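Keeping Your Papers in Order: Notes from the Wurnlow Advice Room
By Zulema Sosa
2023-08-16

In March I began to help at the advice room in Wurnlow, on the first floor above the Shukla bakery. Most people who climb the stairs have a question about a letter. It is about the rent, or the water bill, or a pension from a country where they worked long ago. Before we can answer the letter, we usually need to find three other letters, and this is where the hour goes.

I asked if I could write something about papers for the newsletter, and the editor said yes, if I keep it short. I will try.

When I moved to this country I kept every paper I received. I thought this was the safe way. After six years I had two shopping bags full, and when the council asked me for one page from my first tenancy, I sat on the floor until midnight and did not find it. It was inside a cookery book. I had put it there so that it would stay flat.

So the first thing I tell people is to keep less. You do not need the envelopes, unless the postmark matters for a deadline. You do not need the leaflets which the bank puts in with the statement. The supermarket receipts can go after the time for returning things has passed, but please keep the receipt for a fridge, a washing machine or anything with a guarantee, and staple it to the instruction book.

The second question is how to sort the rest. Many people like to sort by date, and for a diary this is good. For household papers I find it difficult, as you must remember when a thing happened before you can look for it. I sort by who sent the letter. All the letters from the landlord are together, all from the doctor are together, and inside each group the newest is in front. My neighbour sorts by person, one folder for her and one for each of the children, and with a large family her way is perhaps better than mine.
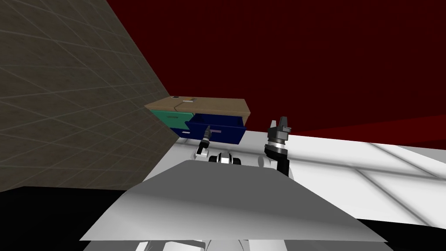 Use plain words on the folders. A gentleman came to us with a very tidy box, and one of the folders had the name "Various". It was thicker than all the others together. If you have a folder like this, take out the ten newest papers and look at who sent them. Probably there are two or three new folders waiting inside.

Some papers should live apart from the rest. I mean passports, birth and marriage certificates, the will if you have one, and the letters which show your right to live here. Put them in one strong envelope and tell one other person in the house where it is. My aunt hid hers so well that we had to move the cooker.

Copies are useful too. The library in Grelholm has a copier which takes coins, and it is usually free in the mornings. When you send an original by post, write on your own copy the day you sent it and the address. It takes half a minute, and in an argument with an office it is worth a lot – I have seen a person get 435 pounds back because she had written one line in pencil.

How long should you keep things? The rules are different for different papers, and if you are self-employed they are stricter, so please ask before you throw away anything to do with tax. For ordinary bills I keep two years. Anything about an injury, a court or a loan I keep without an end date.

Then there is the matter of throwing away. Do not put a whole bank letter in the recycling. If you have no shredder, cut through the name and the account number with scissors and put the pieces in different bins. At the Rurnis hall there was a shredding morning in spring, and people brought up to 251 bags, if I understood the organiser correctly. I carried four of them myself, and my arms remembered it. They hope to repeat it in the autumn, and the date will be on the notice board by the door.

If you would like help, bring your bag or your box as it is. You do not need to tidy it first. We have tea, a stapler and a good table, and we will not read anything you do not want us to read. For letters in Spanish, please ask for me at the desk.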